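3.2 Collection protocol and what it leaves out

Most papers on bimanual imitation report a demonstration count and move on. We think the count is close to meaningless without knowing how the examples were gathered, and we include our own earlier Relta set in that complaint. Figure 4 gives views from the table used for Skirnura, with blocks and grocery packages handled on the same wooden top.

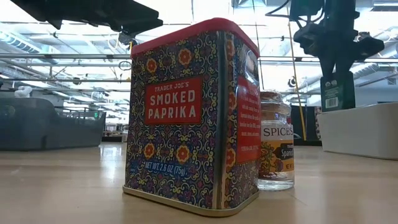
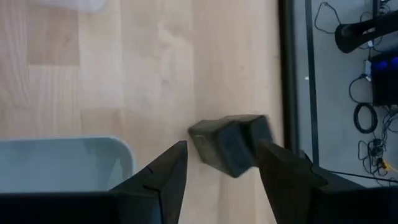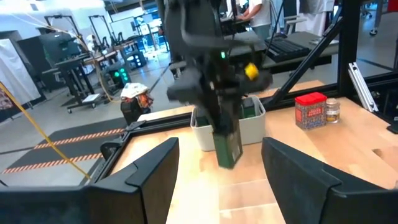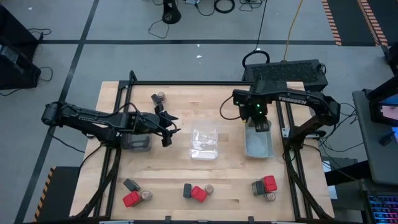

Figure 4. Views from fixed, gripper-mounted and head-height cameras during Skirnura collection.

The full set holds 3606 episodes. Of these, 2641 survived filtering, and the filter deserves more suspicion than it usually gets. An episode was dropped if the operator flagged it, if a camera stream stalled, or if it ran past 60 seconds. The last rule sounds harmless. In practice it removes the slow recoveries, where a grasp slips and the operator has to regrip, and those are the examples a policy needs most once it leaves the training distribution. We kept the rule so that our numbers can be compared with Relta, and we are not convinced that was the right choice.

Operators are a second problem. People settle into habits within their first 200 episodes. They favor one arm, approach from the same side, and set objects back down close to where the last reset left them. We asked for varied layouts and got less variety than we asked for. The Mestitz protocol tries to fix this with randomized placement cards, but operators read the cards loosely, and we found no sign that anyone had checked the resulting positions against them.

Success labels are weaker still. They were entered by the same person who drove the arms, right after each attempt, and no second rater saw the footage. "Placed in the container" was left to judgment when an item leaned on the rim. The Jansen baseline was trained on these labels unchanged, so any gap between it and our method in Section 5 carries the same noise. A small gap should not be read as a ranking.

We also make no claim that mixing task families helps. Blocks and packages share a table and a pair of grippers, and it is tempting to assume that whatever is learned from one carries over to the other. Section 5.3 tests this by training on each family alone.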